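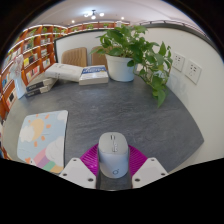 A computer mouse between the fingers of a hand-held gripper at a reading-room table.

ZESTLOW PUBLISHES FIRST FINDINGS ON TIDYING BY MACHINE

Prekow, August – Zestlow has today released the first findings of its study into whether machines can take on ordinary household and shop-floor chores. The company concludes that they can manage a number of short, well-defined jobs, but that none of the systems it tested is ready to be left alone in a home or a shop.

The study covered 104 chores, from clearing a desk to restocking a low shelf. Each was first carried out by a person using a hand-held gripper, and over 700 such demonstrations were used to prepare the trials. Machines were then given 30 of the chores to attempt without help.

Results were strongest where a single firm object had to be moved a short distance on a flat surface. Performance fell when items were stacked, when leaves or fabric hung in the way, or when the layout of a table had been changed overnight.

"Putting a desk in order is a modest job, and it remains a fair test," said Hartmut Ehlers, head of trials at Zestlow. "We would ask retailers and householders to judge these machines on a full working day. A single good attempt tells them very little."
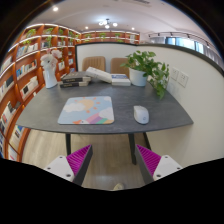

When will a machine of this kind be available for use at home?
Zestlow has set no date for a household product and will not do so until the second stage of trials has been completed.

The second stage will be run with Haugen, a furniture retailer, at 2 shops in Prasach. It will concentrate on returning goods to their places during opening hours, with staff present throughout. The full findings are available from the Zestlow press office on request.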